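Ticket: Loose cookie packets, bin and system do not agree
Shop: Cesisberg branch, snack aisle
Category: Stock / Shelf
Priority: Normal
Status: Open, waiting for Nolex support

Problem as first reported

The small blue and white cookie packets (the ones sold by the piece, with the dark sandwich cookie on the wrapper) show a wrong stock in the Nolex stock program. The program says that we have 16 packets on the shelf. There are many more than this. Because the number is low, the program makes a new order to Vameck every evening, and we have no more place in the back room for them.

I have already read the help page about double orders. It did not help in our case, but maybe I have understood one step wrongly, so I write down everything I did.

What I tried, in order

1. Logged out and in again on the shop computer. No change.

2. Checked the item card. The name and the price are correct. Under "Unit" it says "bag". I think it should say "piece", but the field is grey and I cannot write in it.

3. Scanned one packet at the till. The till finds the right product and the right price. I cancelled the sale afterwards.

4. Scanned one packet with the hand scanner in stock mode. The hand scanner opens the item 比萨卷 (BISAJUAN, the pizza rolls in the cream-coloured bag). This is the first strange thing. I repeated it with 5 packets and it was the same each time.

5. Scanned a bag of the pizza rolls with the same hand scanner. It opens the pizza rolls, as it should.

6. Started the packets going from the clear bin into a yellow shopping basket, so that they can be counted at the desk and do not get mixed with the next delivery. The bin stands next to the one with the pizza rolls, and I wanted to be sure that one product was not lying under the other.

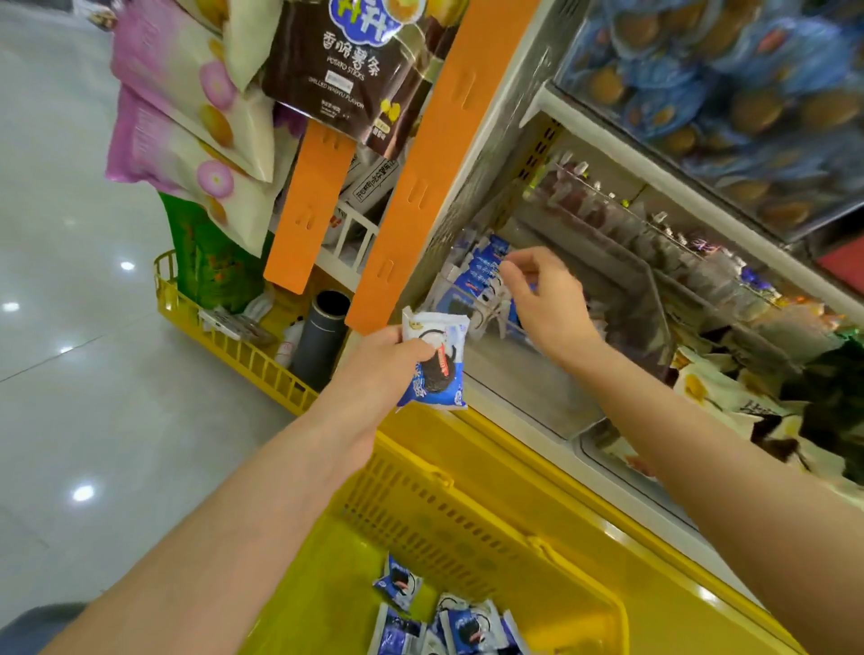
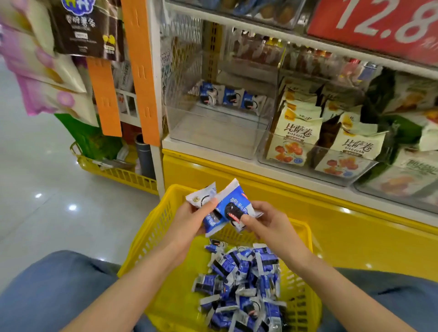
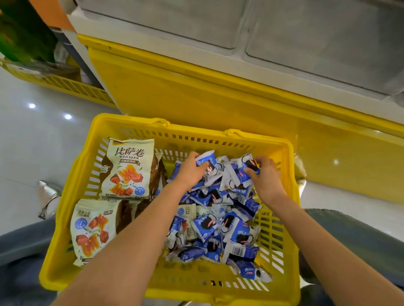 Blue and white cookie packets in the yellow basket; in the last photo also two bags of the pizza rolls.

7. Took pizza roll bags to the desk as well, for comparing the barcodes. The two codes are different on paper. Only the last digits look alike, and I do not believe that a scanner reads it wrong so many times.

8. Found some pale packets among the blue ones. I do not know if this is another flavour or only another wrapper. In Nolex there is only one item for all of them. Please tell me if they need their own item card — I did not want to create one by myself.

9. Restarted the hand scanner (button pressed for 7 seconds, as in the manual). After the restart the date on its display was in 1985. I corrected the date. Then I scanned one packet again and it still opened the pizza rolls.

10. Stopped the evening order for this one item by hand. It stays stopped until I hear from you.

Reply from Nolex support

Thank you for the clear list. The date you saw after the restart tells us that the scanner had lost its settings. It may be working with an old copy of the item list, where the two products were saved under one number. Please put the scanner in the charger, choose "Load items again" and wait until the green tick comes. Do not take it out before. The unit can only be changed from our side. We have set it to "piece".

Answer from the shop

I did this on Sunday before opening. The loading stopped once in the middle and I had to start it a second time, then the tick came. Results:

— The hand scanner now opens the cookie packets when I scan a blue one. Good.
— The unit is "piece" now. Also good.
— The stock is still 16. I typed the new number and pressed Save, and the program wrote "Count belongs to another user: KACZMARCZYK". This is not a user in our shop. Kaczmarczyk is the name of the company which did our stocktaking before we had Nolex. I think they left a count open.
— The pale packets open the same item as the blue ones.

Questions which are still open

Can you close the Kaczmarczyk count from your side, or must we write to them?

If it is closed, will their old number be written over ours? I would like to know this before anybody presses a button.

Do the pale packets stay with the blue ones or not?

The evening order is still stopped. When the count is closed I will type the number once more, switch the order on and look at it the next morning. Please leave the ticket open until then.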